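Prandorley Evening College
Household Skills, Unit 17 - Hanging and Folding

The wardrobe rail is the course's one piece of glamour, so treat it gently. Knits get folded. Shirts go on hangers, shoulders first, top button done up. The colour of the hanger is not assessed, though every term someone asks.

A garment half on the rail counts as off it. Red ones seem especially prone to this.
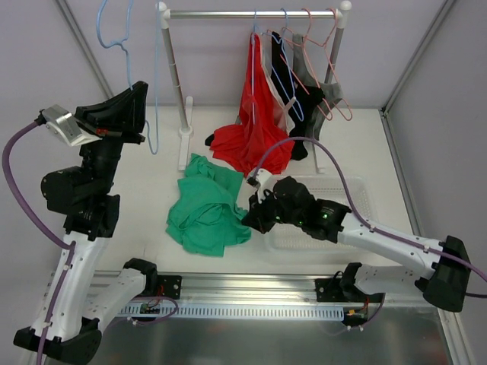
One student from the Pludanton group asked whether a shirt left in a heap could be called "resting". It could, and it would still need ironing.

Start with whatever is on the table, then fix the slippers - the ones sliding off, I mean, footwear is Unit 19. Spare hangers stay at one end.

Reading: course pack, the pages on necklines. Bring one T-shirt you don't much like.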